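The timestamp thing, part two

When I left off I had blamed the USB hub, the cable, and the heat. I would like to apologize to the hub. The cable I stand by.

For anyone who skipped part one (I would have), the tool I've been building is called Murkora. It takes recordings from a hand-held gripper, lines up the video with the finger width and the pose, and hands the whole bundle to whatever is going to learn from it. Lining up is most of the job. If the video says the fingers are open and the width log says they've closed, the policy learns to grab things a little before it gets to them, like my nephew at a buffet.

Amarachi Ogundipe spotted it first. She was scrubbing through playback of the small-objects set and asked why the width curve dipped while the vial was still lying untouched on the floor. I told her it was smoothing. I said this with a lot of confidence. Then I turned smoothing off and the dip stayed right where it was.

So I wrote a dumb little script that finds the frame where the finger tips stop moving in the image, finds the sample where the width stops changing, and prints the difference. It came out at 120 milliseconds, on every clip I fed it. I had been hoping for a mess. A mess you can blame on the operating system. The same number over and over means you typed it in yourself at some point.

I had. Last December, while I was moving everything onto one clock, I added a constant to make up for camera delay. Later Telmo Tejada put the same correction into the driver, where it belongs, and told me so in a message I answered with a thumbs up. Both corrections have been running ever since, each one doing its job beautifully.

Taking mine out was a one-line change. Finding out what else leaned on it took the rest of the week. The clip trimmer did, because it starts each episode a fixed time before the first finger motion. So did a test called test_delay_is_sane, which checked that the delay matched the constant in the same file. I wrote that too. It has never failed, and I can see why.

The fix also means redoing 2000 episodes. The raw logs are all there, thankfully, so it's a matter of rerunning the converter and waiting. It does 28 at a time before the disk starts complaining, and I've been told by Rosalía Moya, whose disk it is, that 28 is plenty.

One thing I did get right by accident: the converter now writes its own version and the offset it used into every episode. I added that months ago because I was bored. Old files that don't have the field get refused, with an error message I've rewritten 6 times and which still sounds annoyed.

I haven't touched the perception side yet. The vial detector still has trouble with clear glass on pale tile, and it would rather find grout. I tried cranking the contrast, which gave me excellent grout. Lucía Ortuño thinks I should give up on finding the outline of the glass and look for the black stopper first, then work along from there. I had a long argument ready against this and then she showed me it working on her laptop.

It does fall over if the stopper is hidden behind a finger, and the fingers are black as well, so a tip near the vial can pass for a stopper if you squint, and the detector squints all the time. My plan is to mask out the fingers using the logged width. We know how far open they are, so we know where they ought to be in the image. This only works if the width and the video agree about what time it is, so you can see why I've been in a mood.

The mask is half written. Left finger is fine, right finger is drifting a few pixels wide of where it should be when the gripper is all the way open. I suspect the calibration. I have also, for the record, suspected the cable.
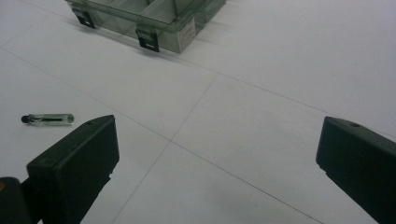
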